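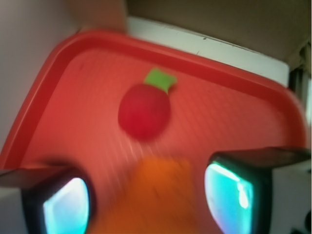 Koval: kitchen garden sowing and harvest records

Version notes last edited 02/05/2025

Summary

Koval is a table of 844 sowing records kept by growers on the Vurnside allotments. Each row covers one crop sown in one bed. The records were copied from paper notebooks and put into a common layout. Radishes, sweet peppers, broad beans and leaf crops make up most of the rows.

Files

sowings.csv: one row per sowing
beds.csv: one row per bed, with aspect and soil type
varieties.csv: names as written in the notebooks, matched to a single spelling

All files are UTF-8, comma separated, with a header row. Empty cells mean that the notebook gave no value. A zero is a recorded zero.

Fields in sowings.csv

sowing_id: text, unique
bed_id: text, joins to beds.csv
variety_id: text, joins to varieties.csv
sown: date, year first
under_cover: yes, no or empty
first_pick: date or empty
weight_g: whole number or empty
notes: free text, cut at 400 characters

The under_cover field includes greenhouses, cold frames and windowsills. Fleece laid directly on the soil is entered as no. Peppers started on a windowsill and later moved outside keep the value yes, and the move is recorded in notes if the grower wrote it down.

Dates

Many entries give only a week or a phrase such as "early May". These were set to the first day of the period, and the original wording was kept at the start of the notes field. Work on sowing intervals shorter than a week should leave these rows out.

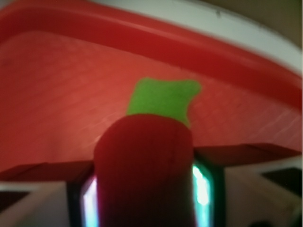 Floarea Pîrvu asked whether first_pick means the first ripe fruit or the first fruit taken at any stage, as her own pepper entries mix the two. The notebooks do not separate them. For peppers the field should be read as the first fruit taken, green or ripe. A separate field for ripeness has been requested and is not in this version.

Weights

Weights are totals for the whole sowing, after soil was shaken off. Radishes were weighed with leaves by some growers and without by others. The column leaves_on in varieties.csv does not settle this for single rows; it gives the usual habit for that crop only. Ounces were converted to grams and rounded to the nearest whole number.

Known problems

Failed sowings are under-reported. Beds 3 and 18 share a water butt and were swapped in one notebook; the corrected rows carry the word "swapped" in notes. Names of the form "red round" could not be matched to a variety and are listed as unknown.
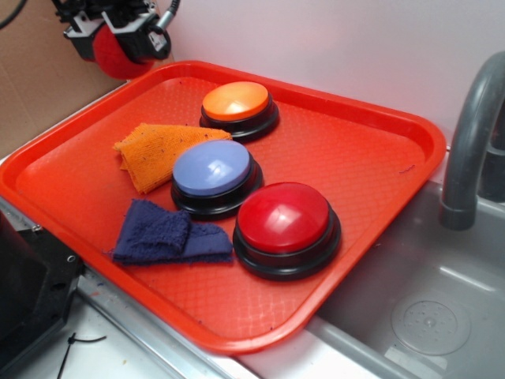 Vurnside Growing Records Team

Loading

The Tirkix import script reads all files from one folder and checks the joins. It stops at the first missing bed_id and prints the row. It does not check weights.

Corrections

Send the sowing_id, the field and the proposed value to Hideaki Ishida. A scan of the notebook page is needed for any change to a date. Changes to spelling in varieties.csv can be sent without one.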